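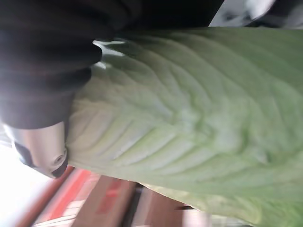
A leaf up close, with the puckering between the veins.

Lelton Pretend Produce Displays: Your Questions

We get a good many letters and calls about our shelves and the vegetables that go on them, and Borghild Bakke, who opens most of the mail, asked if we could put the answers together in one place. So pour yourself a coffee, and if your question is missing, please write to us anyway. We like hearing from you!

Last updated September 2020

Are the vegetables real?
No, they're artificial, every one of them, and they won't wilt, sprout or draw fruit flies. We've had people sniff them at our open house in May, which we took as a great compliment.

Who buys these?
Schools with a play market, mostly, and then museums, theater groups, and shops that want a bit of harvest color up front. Gonçalo Leitão set one up in a library children's room and wrote us the nicest letter about the pumpkins.

How do I clean the leaves?
Cabbage leaves are the fussy ones, because dust settles down in the veins. Use a soft, dry paintbrush and follow each vein from the middle rib outward. If something sticky has gotten on there (and with children it will), a cloth wrung out in lukewarm water does the trick. Please don't use the dishwasher. Njål Amundsen in our workshop has seen what comes out, and he still brings it up. 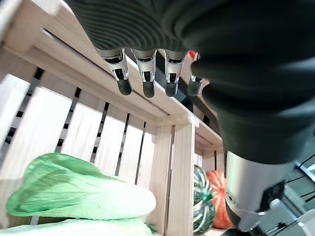

Pale boards and the wide top rail of a crate.

How do I look after the wood?
Dust it, wipe it, and let it dry before the vegetables go back in. Run your palm along the top rails once in a while, since that's where hands land all day long, and if you feel a rough spot, a little fine sandpaper will settle it. We'd skip varnish, though you're welcome to try some on the underside first.

How should I arrange everything?
Well, everybody has opinions on this, and here are ours. Give each crate one main thing and heap it generously: carrots in one, tomatoes in the next, onions off to the side. Then let something wander in where it doesn't quite belong, like a red pepper tucked in with the carrots or a napa cabbage laid right over the top of them.

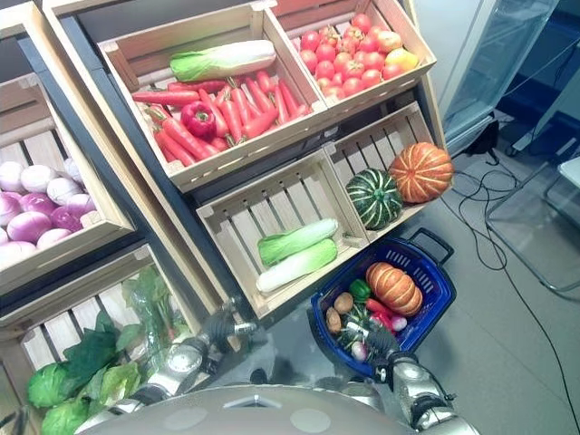

Big pieces such as pumpkins want a crate to themselves, and a striped green one beside an orange one looks lovely. Don't worry if a crate is nearly bare, either. Two cabbages at the low end of a slatted crate look just like a market late in the morning, and it leaves room for the next delivery.

What does a set cost?
The Hedlund vegetable set is $127 and the smaller Utum set is $62. Shelves are quoted separately, so do send us your measurements.

Can I get a single replacement?
Yes, we keep 26 kinds on hand. Send a note to Dindo Padilla with a photo of what you're missing, and he'll find you the closest match.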